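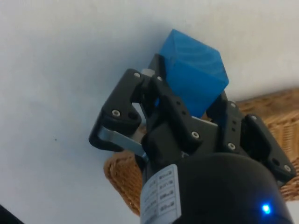

Figure 2. Wrist view with a blue wooden cube held between the fingers. The rim of a wicker basket is partly visible behind the gripper.

4.2 Tidying small objects

The second chore in our study is the tidying of small toys, which we chose after interviews with families in Caldeira. Parents named it often, and it requires no tool and no force. For a person it is hardly a task at all. For our system it remained the slowest of the chores we tested.

We collected 3,717 attempts between the two sites, of which 369 were set apart for evaluation and never used in training. An attempt was stopped after 300 seconds. The policy receives only the wrist view, as in Figure 2, and the joint positions of the arm.

Cubes were the easiest objects for the policy, as we expected from their flat faces. However, the orientation of the cube in the grasp varies much. In Figure 2 it is tilted, with one corner pointing upward, and its lower part is hidden by the finger pads. Such a grasp is acceptable when the object must only be dropped in a container. It would not be acceptable for stacking, where the policy must know the angle of the lower face, and the wrist view does not give it. Coutinho and Batista reported the same difficulty with the Dimum parts in their shop-floor trials.

A second limit concerns the background. Our walls are plain and white, and we did not repeat the evaluation in a furnished room. We therefore make no claim that the chore is solved for the home. Our results support a smaller statement: picking up a toy is now mostly reliable, while deciding which toy to pick next, and when to stop, is still weak. We return to this question in Section 5.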